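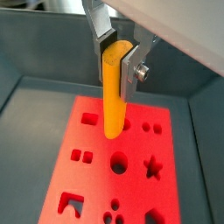
組立の職場に練習用のロボットが入りました。人の仕事はどう変わりますか?

Huệ Tô

はじめまして。長くなりますがすみません、先に謝っておきます。

Ukusという部品組立の会社で、はめ込み工程を担当しています。小さいピンや軸を土台の穴に入れて、浮きがないか指の腹で確かめて、次の人に渡す。それをずっとやっている係です。うちの棟だけで一日の予定数が1694個、と書いた紙が壁に貼ってあります。数字で見るとぎょっとしますが、慣れると手が勝手に動くんですよね。

で、9月からうちの棟にロボットアームが来ました。いきなり製品を触らせるのではなく、まず型はめの板で練習させるそうです。子どものおもちゃみたいな、いろんな形の穴があいている赤い板です。正直、最初に見たときは「え、これ?」と思いました。私の姪っ子も似たようなので遊んでます。

ところが見ているとけっこう気になるんです。黄色い棒をつまんで穴の上まで持ってきて、そこからが長い。見ているこっちが「もうちょい、もうちょい右!」と心の中で言ってしまいます(たまに声に出てます)。自分がやるときは、穴のふちに軽く当てて、その感触で位置を合わせているんですけど、それを言葉にしたことは一度もなかったなあと思いました。 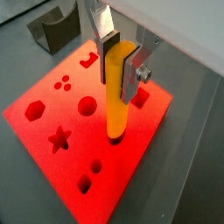
赤い型はめの板と、グリッパーがつかんでいる黄色い棒

上の写真は職場の許可をもらって載せています。

ここからが本題です。班長のTrinh Tônさんから、「練習の見守りと、ロボットに渡すための手順の言語化をやってほしい」と言われました。時間は一日30分、今の作業から抜けてやるそうです。抜けた分の数をだれが埋めるのかはまだ決まっていません。説明会もあったのですが、「皆さんの仕事を奪うものではありません」というスライドが出て、そこで休憩時間になってしまい、質問できずじまいでした。

知りたいのは次のようなことです。

同じように練習段階からロボットと働いた方、持ち場はその後どうなりましたか。
自分の手のコツを教えるのって、もやもやしませんでしたか。私は少ししています。教えたくないわけではなくて、給料の話がいっさい出ないのが引っかかっている感じです。
それから、見守り役って、具体的に何を見ていればいいんでしょう。ずっと棒の先ばかり見てしまいます。

機械には詳しくありません。やさしめの言葉でお願いします!

Adjoa Addo

わー、読んでいて三年前の自分かと思いました。うちは包装資材の会社で、Clistorariという搬送の設備といっしょにアームが入ったんです。練習期間があったのも同じです。私は当時はめ込みじゃなくて箱詰めの係で、今もその会社にいます。

まず持ち場の話から。私の場合、なくなりはしませんでしたが、中身はかなり変わりました。前は一日じゅう同じ動きをして、夕方には右の手首がずーんと重くなっていたんですね。今は材料をそろえる、止まったら見に行く、変な音がしたらメモする、という細切れの仕事です。手首は楽になりました。ただ、そのかわり気持ちのほうが休まらないです。手を動かしているときって、頭の中で晩ごはんのことを考えられたじゃないですか。あれができなくなったのが私には意外に大きかった!いつ呼ばれるかわからないので、ぼーっとできないんです。この点は導入前の説明でひとことも出ませんでした。

あと、おしゃべりが減りました。前は向かい合わせで作業していたのに、柵やら通路の線やらで席の並びが変わってしまって、隣の人が遠いんです。地味ですけど、新しく入った人が「ちょっと聞いていいですか」と言いにくくなったのは困っています。席の配置が決まる前に、図面を見せてもらったほうがいいですよ。決まってからだと、配線がどうのこうので動かせないと言われます(言われました)。

見守り役のことですが、私がやっていたときの見るところを書いておきますね。

棒の先だけでなく、つかんでいる指のほうも見る。つかんだ時点で物が傾いていると、先をいくら合わせても入らないので。うちはここでつまずくことが多かったです。

それから板や治具がずれていないか。前の回で押されて少し動いていても、正面からだとわからないことがあります。私は床に養生テープで角の印をつけていました。勝手にやって最初は怒られて、あとで正式な印になりました、ふふ。

照明も意外と見てください。うちは午後になると窓の光が変わって、カメラの見え方が変わるらしくて、2時を過ぎると失敗が増える時期がありました。担当の技術の人は午前中しか来ないので、ずっと気づかれなかったんです。現場にずっといる人だからわかることって、ありますよね。
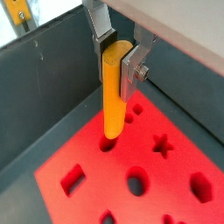 なので、メモには「失敗」とだけ書かないで、何時だったか、どの形の穴だったか、横に外れたのか手前で引っかかったのか、そのくらいまで書いておくと後で役に立ちます。様式がなければ自分でつくってしまっていいと思います。私は裏紙に線を引いただけのもので始めました。字が汚くて、あとで自分でも読めないところがありましたけど。

もうひとつ、触っていいときと悪いときの確認は絶対に先にしてください。止まっているように見えて、次の動きを待っているだけのことがあるんです。棒が落ちたりするとつい手が出ますよね、わかります、私も出かけました。「停止を確認した人が声を出す、それまでだれも手を入れない」という決まりを班で作ってからは、ひやっとすることが減りました。

もやもやのほうは、うまく答えられないです。私もしました。給料は、うちは半年後に手当が少しついたくらい。聞かなかったらつかなかったと思います。

Dagim Woldemariam

技術側の人間です。現場の方の書き込みの下に失礼します。

職場にロボットを入れて回る仕事をしていて、型はめの板もよく使います。おもちゃみたいと言われるの、毎回です。でも棒を穴に入れるという動きには、つかむ、運ぶ、向きを合わせる、押し込むが全部入っていて、しかも板なら壊しても製品の損になりません。形がいろいろあるのも便利で、丸い穴なら棒が回っていても入りますが、星形や四角だと向きまで合わせないといけない。同じ板で難しさを変えられるわけです。

お書きになっていた「ふちに軽く当てて感触で合わせる」、これ、ものすごく大事な情報です。技術の者はカメラの映像ばかり見ているので、つい「位置をもっと正確に」と考えてしまうんですよね。当てながら探る、というやり方は、やっている人に言ってもらわないと出てこないことが多いです。私は前の現場で、Grillalicoという工程の立ち上げのとき、ベテランの方に「あんた、まっすぐ入れようとしすぎ」と言われて目が覚めました。少し斜めに当ててから起こす、が正解だったんです。その方のひとことで、何週間も悩んでいたのが片づきました。

だからこそ申し上げたいのですが、言語化の仕事は、ちゃんと仕事として扱ってもらってください。こちらが人件費を見積もるときには、教える側の時間も項目に入れています。入れているのに、現場に降りてくるころには「ついでにお願い」になっていることがあるんです。30分という枠が計画書のどこかに書いてあるはずなので、Trinh Tônさんに、その分の生産数は予定から引いてあるのか聞いてみるといいと思います。責める感じでなく、「壁の1694はそのままですか」くらいの聞き方で通じるはずです。

記録については、回数が多いほうがいいと思われがちですが、見ていただきたいのは中身です。私のところでは練習の記録が631回分たまった時点で見直したら、失敗の理由欄がほとんど空白でした。空白だと、こちらは映像を全部見返すことになります。Adjoa Addoさんのメモのやり方、ぜひ真似してください。うちにも来てほしい。

持ち場がどうなるかは、私には約束できません。人が減った現場も、別の工程に移った現場も見ています。説明会のスライドの文言は、たいてい技術側が書いたものではないです。「いつの時点で、どの作業を機械に切り替える予定か」を文書でもらうのが、いちばんはっきりします。予定がないなら「まだない」と書いてもらう。それだけでも気の持ちようが違うと現場の方から聞きました。

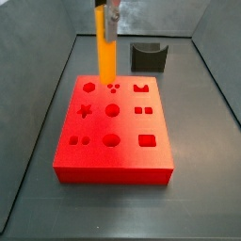 仕事・職場 > 機械と働く > 組立・はめ込み作業

Thu Khúc

短くてすみません。うちもロボット来ました。Ôngというあだ名がつきました(ベトナム語でおじいさん。ゆっくりなので)。

最初は嫌だったけど、夜勤が減ったのはうれしかったです。ただ夜勤手当も減ったので、家計的にはどうかなあ。そのへんは計算してから賛成したほうがいいですよ。

見守りは眠いです。立ってやるのがおすすめ。

Huệ Tô

質問した者です。皆さんありがとうございます!こんなに丁寧に書いてもらえると思っていなくて、休憩室で読みながらにやにやしてしまいました。

さっそく班長に、壁の数字のことを聞いてみました。返事は「あ……確認する」でした。たぶん引いてなかったんだと思います。席の配置図も見せてほしいと頼んだら、そちらはもうあるそうで、今度コピーをくれるとのこと。

指のほうを見るというのも今日やってみました。棒の先ばかり見ていたときより、落ち着いて見ていられます。メモは姪っ子の使い残しのノートで始めました。表紙がうさぎです。

手当のことは、まだ言えていません。文書をもらってから、同じ班の人たちと一緒に聞きに行くつもりです。Thu Khúcさん、うちは夜勤がないのでそこは大丈夫そうですが、残業が減ったときのことを考えていなかったので、今夜計算してみます。

また動きがあったら書き込みますね。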